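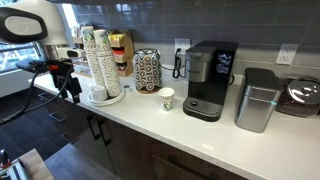

3.2 Surfaces and the trouble with wiping

Household cleaning advice has long assumed that people know when a worktop is dirty. Our respondents in Wenutard and Calline, 125 households in all, were less sure. Most judged by colour, and pale surfaces came off badly: a white countertop of the kind in Figure 3, set against grey tiles and lit from a window, was wiped far more often than a dark one, whatever had been prepared on it. Owners of speckled worktops reported great peace of mind. The diaries, which ran through February and yielded 1051 usable entries, suggest that this peace was not always earned.

Figure 3. White worktop with grey tiled backsplash.

We had expected the Sperling scale of domestic effort to capture such differences. It did so badly, partly through its fondness for the word "thorough", which 38 households took to mean "with a fresh cloth" and others took to mean "while cross". Answers on grout were shorter still, and several were unprintable. We therefore set the scale aside and used the Soltuvier diary codes, which at least ask what was wiped and when. Section 4 turns to cloths.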